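Workshop notebook, Monday, 7:40 am

Started the second walnut ink batch before anyone else was in, and I'm already happier with it than the first. The hulls have been sitting in the covered bucket since last fall and they smell like a wet forest. Wonderful stuff. Emrys Penry dropped off another sack on his way through and wants a small bottle in return, which seems a very fair trade to me.

Recipe as made today:
Hulls, dried and crushed, 607 g
Rainwater, enough to cover by two fingers
Washing soda, one level teaspoon, added late
Gum arabic solution, to be decided after the reduction
A clove or two against mold

The hulls went into the big enamel pot at 70 C and I held them there. Last time I let the pot boil hard because I was impatient, and the color came out muddy and flat on the page. I wrote "keep it gentle" on the lid with a grease pencil this time! At 40 minutes the liquid was the color of strong tea. I pulled a spoonful and let it run down the side of a white saucer, and the thin edge was a lovely warm honey brown with a darker line where it pooled.

Strained through the old pillowcase, then through a coffee filter, which took forever. Note for whoever does the next one: change the filter as soon as the drip slows down. Don't squeeze it. I squeezed it, it tore, and I had to start the straining over.

Paper tests after lunch. I used three papers, the Korkel sketch paper, the heavier Wovik sheet and the last of the handmade sheets we got from Petrauskas. Same nib for all of them, rinsed in between. The Korkel feathers badly, little hairs creeping out of every downstroke. The Wovik holds a crisp line but the ink sits on top and dries slowly, so I smeared my own lettering with my sleeve. The Petrauskas sheet is the beauty of the bunch. The line sinks in just enough and the overlaps go almost chocolate. 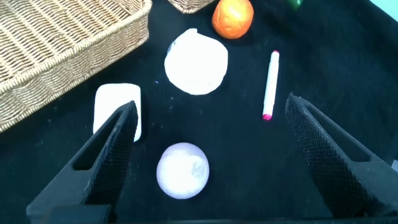 Does more gum arabic stop the feathering on the soft paper?
Only up to a point. A few extra drops tightened the line on the Korkel, but past that the ink got sticky and quit flowing off the nib, and the feathering was still there on the thick strokes. Sizing the paper would do more good.

So that's the next thing to try. I have gelatin in the cupboard and a wide soft brush, and I want to size half a sheet of the Korkel and leave the other half alone, then letter straight across the join. If it works I'll be very pleased, as we have a whole stack of that paper and I hate to see it go for wrapping.

Also tried an iron version, just a small jar. Dropped a pinch of ferrous sulfate into the strained ink and it went from brown to a deep gray black while I was stirring. I could have watched that all afternoon. It will be harder on the paper over the years, so I've labeled the jar clearly and put it on the upper shelf, away from the plain batch. Steel nibs only, and wash them right away.

Light test: one strip from each paper taped in the south window, top half covered with foil. Last April's strip from the onion skin ink faded to nearly nothing, and I'm hoping for much better from walnut.

Bottles are the 2 oz ambers. Labels say Stundutura Brown, batch two, after the little river where Emrys gathers the hulls. The name has stuck and I like it.

Still to do: order filters, clean the enamel pot (it has a ring), find the good funnel. Spent hulls are in the bucket by the back step, please don't dump them, I want to try dyeing a bit of wool with what's left.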